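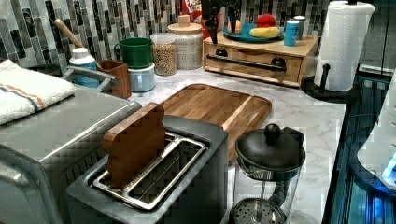 Chapter 10
Comparing Grippers and Cameras on a Shared Task

In this chapter you will learn to:
- write a task description that two different grippers can be tested against
- choose camera positions before the trials begin
- record failures in a way another person can check
- decide when a difference between two results is worth reporting

10.1 A small disagreement

Two students in Venkatesh Shenoy's lab course at Whitlock were asked which of two grippers was better for kitchen work. One had used the Rundton, with its long stiff fingers, and the other had used the Wetum, which has shorter fingers and softer pads. Each had run 86 trials. The Rundton student reported 61 successes and the Wetum student reported 57.

The obvious reading is that the Rundton won. When Shenoy asked to see the task sheets, he found that the two students had been doing different jobs. For one, a trial ended when the object left the counter. For the other, it ended when the object had been set down inside a marked area and released. The first student had also reset any trial in which the arm stopped early, and left those resets out of the count. The two numbers could not be compared, and the work was done again the next month, in September, from a single sheet.

Most of this chapter is about that sheet. The arithmetic comes later and is short.

10.2 Objects and layout

A test bench for household tasks should hold more than the object being moved. A toaster on a bare table is an easy target. Put a French press beside it, a cutting board behind it and a row of jars along the wall, and the arm has to plan a path. The gripper's width begins to matter too, since a hand that can hold a part may still be too wide to reach it.

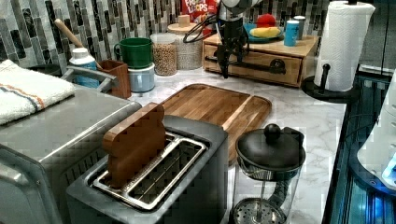

Figure 10.1 Kitchen bench with a wooden toast block in the rear slot of the toaster.

Stand-in objects are common on benches of this kind. A flat block cut to the shape of a bread slice keeps its thickness from one trial to the next, and it leaves no crumbs in the slot. The cost is that wood does not bend or tear. A gripper that squeezes too hard will pass with the block and fail with bread, so the task sheet should state the material of every object handled.

The sheet should also say which slot the block starts in. Moving it from one slot to the other changes the reach and the clearance on either side of the fingers. Students often leave this out because it seems too small to write down. Write it down.

10.3 Where to put the cameras

A fixed camera shows the arm, the object and most of what stands between them. It is the best record of a trial for a person who was not there. Its weakness is that things block one another. A tall object near the lens can hide a low one behind it, and the gripper can cover the contact point at the moment you most want to see it.
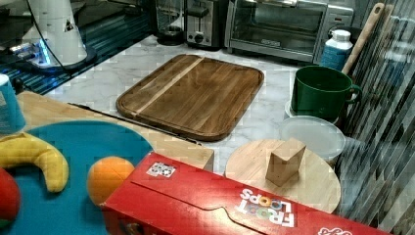

A second fixed camera, set well off the line of the first, recovers much of what is lost. Before the first trial, list the objects that each view can see in full, in part or not at all. If an object that matters to the task is only partly visible in both views, move a camera or move the object. Do this once, then leave the mounts alone until the last trial is over.

A wrist camera travels with the gripper. It gives a close look at edges, handles and grooves, which helps with the final part of an approach. It shows very little of the rest of the bench, and a person looking at one still may not be able to tell which part of the counter it came from.
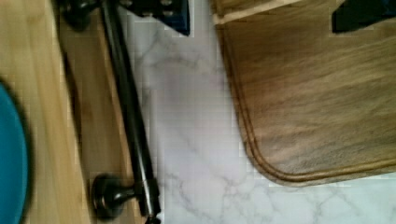

For this reason wrist images should be stored with the arm position at the same moment. The Cirnel controller used in the exercises writes both to one log. If yours keeps them apart, check that the two clocks agree before you start, and check again after a break.

10.4 What counts as a failure

Use four codes at first: missed, slipped, collided, stopped. Add a fifth only if a trial fits none of them. Every trial gets a line in the log, including the ones you restart.

Exercise 10.1 Write a task sheet for moving a flat block from one toaster slot to the other. State the start, the end and the time limit. Trade sheets with a partner and mark every point where two readers could disagree.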